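Refinishing a dining table with hardwax oil, who's done it?
Woodwork & Furniture > Finishing
Page 1 of 1

larchmont_dulce
Posted 9:14 am
Hi all! I finally dragged my grandmother's dining table out of my brother's garage and I am ridiculously excited about it. It's solid oak, made by a small shop called Arriaga (there's a paper label under one end, and someone has penciled 2007 next to it, which I think is when it was last refinished). The top has a thick shiny coat that has gone yellow and is lifting along one long side. The legs are fine, I'm leaving those alone.

My plan is to strip the top, sand it, and put on a hardwax oil. I've only ever used polyurethane out of a can, on shelves. I bought a tin of Lerkholm natural because the lady at the store had a sample board and I couldn't stop touching it. Before I open it I'd love to hear from people who eat on this stuff every day. Does it hold up? Is it true that you can fix one spot without redoing the whole top?
Dulce Orozco

benchdog_pete
Posted 9:40 am
Oh you are going to love it! Our kitchen table has been in hardwax oil through two kids and a very drooly Labrador. Water rings happen if a glass sits overnight, and I rub them out with a gray pad and a dab of fresh oil. The spot repair thing is real. The first patch looks a bit darker for a week or so and then it blends in.

Just don't sand too fine. I stop at 150 on oak. Go up to 220 and the surface gets so closed that the oil sits on top and stays sticky.

mapleandmud
Posted 10:22 am
I'm going to be the grump here. I did my table in hardwax oil and took it off again the next summer. Red wine, turmeric, nail polish remover, it all left a mark, and I got tired of chasing my family around with coasters. A wiping varnish is just as easy to put on and you can forget about it for years. If this is the table everybody eats at, think hard before you commit.

benchdog_pete
Posted 10:31 am
Wiping varnish is fine until it scratches, and then you're stripping the whole top again, exactly the job Dulce has in front of her now. How many coats did you use?

mapleandmud
Posted 10:45 am
One. The tin said one coat. And a good film finish doesn't scratch that easily unless you drag pans across it.

benchdog_pete
Posted 10:52 am
Well, there you go! I always do two on a table top, whatever the tin says. We can agree to disagree about pans.

rocio_q
Posted 12:06 pm
Jumping in because I love this subject way too much. I refinish tables for a living (small ones, mostly, out of a two-car garage) and I use both kinds of finish. Pete and Maple are both right, depending on the household. If your people wipe up spills when they happen, oil is a joy. If they don't, go with varnish and be happy.

Dulce, do you know what's on there now? Put a little denatured alcohol on a rag and hold it on the bad side for a minute. If it goes gummy, it's shellac and it will come off very easily. If nothing happens it's probably lacquer or poly and you'll want a stripper. I've been using the Astanex gel and it stays put on an edge, which matters when you want to keep it off those legs. Gloves, windows open.
Rocío

larchmont_dulce
Posted 1:30 pm
Rocío, thank you!! I just ran out and tried the alcohol. Nothing at all, not even tacky. So stripper it is. My neighbor has a Cusum random orbit sander she says I can keep as long as I want. Do I still need to sand by hand after?

rocio_q
Posted 1:48 pm
Yes please, a last pass by hand with the grain, same grit you finished on. It takes ten minutes and gets rid of the little swirls. Vacuum, wipe with a barely damp cloth, let it dry, then oil. Put on much less than you think. Spread it, wait, and buff off everything that will come off. If it feels wet when you walk away, you left too much.

And lay your rags out flat outside to dry, or drop them in a bucket of water. Never wad them up in the trash. Oily rags can heat up and catch fire on their own.

tombo515
Posted 3:17 pm
Seconding the rags. Also, check your color under the light you'll be eating under. I oiled a top in the garage and it looked golden, then I carried it inside and it was orange. Wood changes so much with light and with whatever else is in the room, and I'm still learning to see it.

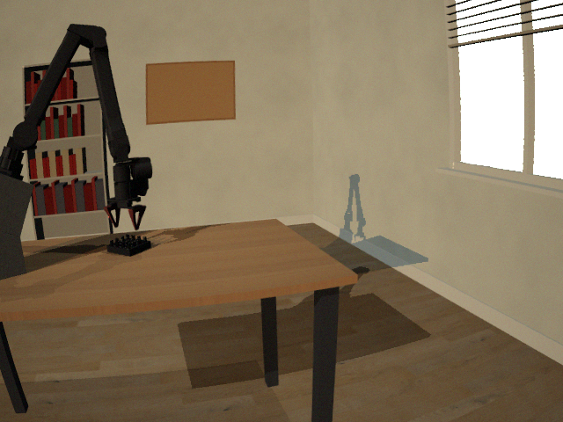 mapleandmud
Posted 3:39 pm
Color is a good point and I'll give the oil people that one. Oil on oak looks warmer than anything I get from water-based poly. I still wouldn't serve curry on it.

larchmont_dulce
Posted 4:55 pm
You've all been so great. I'm going with the oil, two coats, 150 grit, and I'm doing the underside of one end first as a test. Maple, if the turmeric gets me I'll come back and admit it! Last thing, how long before I can put plates on it? The tin says 6 days and my brother wants to have everybody over in July.

rocio_q
Posted 5:10 pm
Follow the tin, and go easy on it for a couple of weeks after that. Placemats, no hot dishes straight on the wood. You have plenty of time before July. Post the test patch when it's dry, I want to see that oak!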